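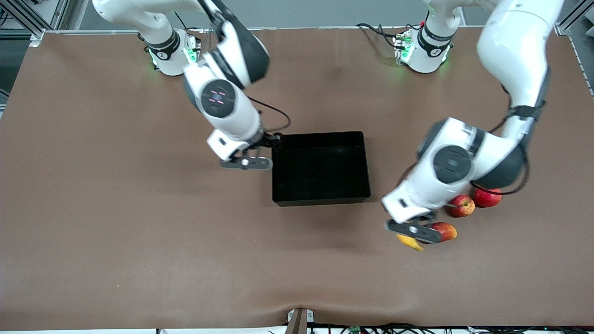
Fruit and Trays: Gallery

At the table sessions at Tetmont we try out ways of setting fruit on a tray for a shared lunch. There is a small kitchen next door. Click any picture to see it larger.

1. Black tray, brown tabletop
A rectangular black tray near the middle of the table, with four pieces of fruit grouped to the right. The covering on the table creases easily and shows a few wrinkles. We use this tray more than the others as it is easy to wipe.

Notes on the table

The brown covering is kept on all year and changed each September. Please smooth it towards the edges before a session and leave the tray near the centre when you finish. Sharp knives stay in the kitchen.

Fruit is bought the day before from the Kodikara shop, which opens at 9 and closes at 6. Anything soft or bruised goes into the compote. Whole fruit keeps better on the tray than cut fruit, and heavier pieces should go down first so that the small ones do not roll.

The trays came from Zindby two years ago. Replacements are kept on the bottom shelf in the Vornon room, along with spare cloths. Please put them back dry.

Page last updated 14 April 2021. More pictures will be added after the next session.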